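Como guardam os cabos USB que sobram?
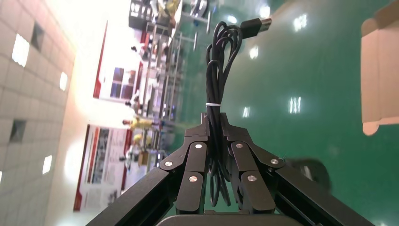
fulvio_z
Estou a arrumar a oficina e tenho uma caixa de cartão cheia de cabos. Até agora enrolava cada um em várias voltas e apertava com uma abraçadeira fina branca. Fica arrumado, mas sempre que preciso de um tenho de ir buscar o alicate. Alguém usa outra coisa?

Memon46
Velcro. Comprei um rolo em agosto e ainda tenho metade. Abre e fecha as vezes que quiseres.

aniko.barta
Discordo em parte. Para cabos que ficam guardados meses, a abraçadeira serve bem e sai muito mais barata, um saco de 1000 dura anos. O erro é apertar demais. Deixo sempre folga para passar um dedo.

drarkley
A folga ajuda, mas o problema costuma ser o raio das voltas. Já deitei fora cabos com mau contacto junto à ficha, todos enrolados muito curtos. Faço voltas largas e deixo a ficha de fora, para ver logo se é A ou C.

fulvio_z
A ficha de fora já eu deixo. E etiquetas, vale a pena?

Memon46
Só nos compridos. Nos curtos a etiqueta cai ou fica a colar a tudo.

aniko.barta
Nos meus não cai. Fita de papel dobrada sobre o cabo, com o comprimento escrito a caneta. Tenho 128 assim no armário do trabalho.

drarkley
128 cabos é um caso de reciclagem, não de etiquetas.

aniko.barta
São para uso de várias salas, e saem quase todos os dias - não os vou deitar fora.

fulvio_z
Obrigado. Vou pôr velcro nos que uso mais e deixar a abraçadeira nos outros, menos apertada.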